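Student Robotics Club, Bench Safety Check, Sheet 6
Station: two-arm dish task (plate and sponge)

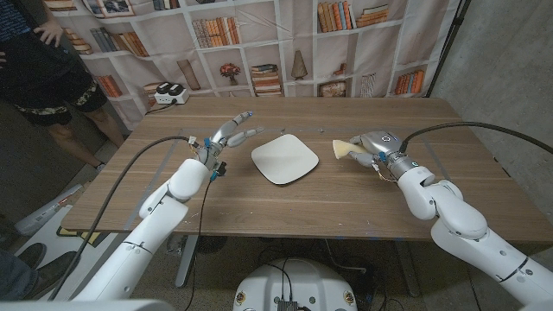
Please fill in this sheet before the arms get power and again when you change the operator. Write OK, FIX or STOP, and a comment if it is not OK.

Checked by: Eustaquio Serrano
Date: April 4, 2020
Session length: 60 minutes

1. Emergency stop reached by the operator without walking: OK
Tested two times, both arms lost power.

2. People outside the arm reach: FIX
We are still standing too near to the table corner when we talk. I ask everybody to step back before the operator says "live".

3. Shoes closed, long hair tied: OK

4. Cables of the hands free through the full movement: FIX
The right one makes a wide loop and I would like it shorter. Do not tie it tight at the wrist, the joint needs to turn.

5. Cables on the floor under the table: FIX
Too many. Bundle them and keep the feet of the table clear.

6. Power strip: OK for a dry run, STOP for water
It is on the tabletop, at the back. For a dry run I accept this. Before the wet test in June it must go off the table.

7. Sensor wires at the left wrist: FIX
A short wire hangs there. Put a small piece of tape and check it again after 19 cycles.

8. Tape lines on the table: FIX
They are faint. Renew them, the plate position depends on them.

9. Backdrop stand stable: OK
Pushed by hand, it does not move.

10. Speed limit set in the Vostden controller: OK
Slow mode only for new members.

Open points go to the club notebook, page 774. The station can run dry after points 2, 4 and 5 are repaired and signed.

Signed: E. Serrano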